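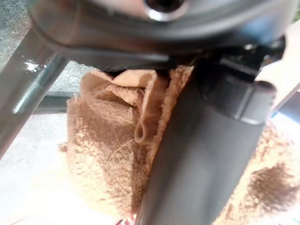 Tan terry cloth, close up, with a few loose threads.

News > Household Textiles > Towels

CULTERO BRINGS BACK THE PLAIN TAN TOWEL

Crabtree line returns in March in one color, to the relief of people who wrote in

DRORKENT — Cultero, the household textiles company, will put its Crabtree bath towel back on sale in March, two years after dropping it in favor of a range that came in 11 shades of white. The Crabtree will come in tan. Customers who would like it in something else are invited to look at the whites, of which plenty remain.

The company received 2604 letters and emails about the Crabtree after it left the catalog. Of those, 1094 asked for it back, and most of the rest asked what "oyster frost" was supposed to be. One customer in Drorkent enclosed a square cut from her last surviving towel, with a note asking that it be returned when the company had finished looking at it. It has been returned.

"We thought people had moved on from tan," said Nazma Rathnayake, head of bath and kitchen at Cultero. "They had moved on from us. I have read nearly all of the letters, including the ones that got personal."

The new Crabtree is a looped cotton terry with a flat band at the edge. It is slightly heavier than the old one and slightly longer, after a number of taller customers made their feelings known. The hanging loop, left off the last production run to save money, has been put back on.

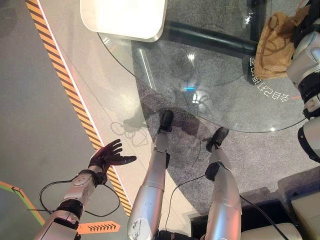

The round glass tabletop, with speckled gray carpet below and tan-brown cloth at the far right.

Cultero looked at 146 sample cloths before settling on the weave, and asked everyone involved to treat them the way towels are treated at home: dropped in a heap, picked up by one corner and folded by someone thinking about dinner. Samples that looked good only when folded in thirds were thrown out early.

"Every towel looks wonderful with a ribbon on it," Rathnayake said. "I wanted to know what it looks like on the second morning." 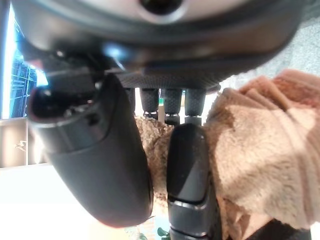 The first run will be 3000 towels, sold singly or in pairs through Cultero's own store in Drorkent and through Prestelico, the mail-order housewares firm. There will be no gift box. A hand towel is planned for the fall, and a bath mat is under discussion — it has been under discussion since before the original Crabtree was dropped.

Anyone who wrote in about the old towel will receive a reply by mail, along with an order form. The company regrets that it can't match towels to existing bathroom tile, however clear the photographs.

Press contact: Nazma Rathnayake, Cultero, Drorkent. Sample towels are available to reviewers on request and need not be sent back.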